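Resealing a laminate countertop seam

Applies to: square-edge seams with no swelling in the core. A swollen core must be replaced.

Tools: plastic scraper, vacuum with crevice tool, masking tape, seam filler matched to the countertop color, putty knife, solvent listed on the filler label.

Scrape out the old filler to a depth of 2 mm. Vacuum the joint and wipe it with solvent. Let it dry with the window open. Tape both sides of the seam, leaving 3 mm exposed on each side. 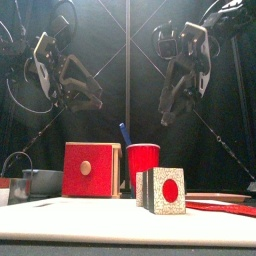

Knead the filler tube before opening it. Press a short bead into the joint and draw the knife across it at a low angle. Work in lengths of up to 120 mm, as the filler skins over quickly. Pull the tape while the surface is still soft.

Wait 4 hours, then check for shrinkage. Apply a second coat if the seam sits below the surface. Keep standing water off the joint overnight.

Revised by Deisy Cabrera, November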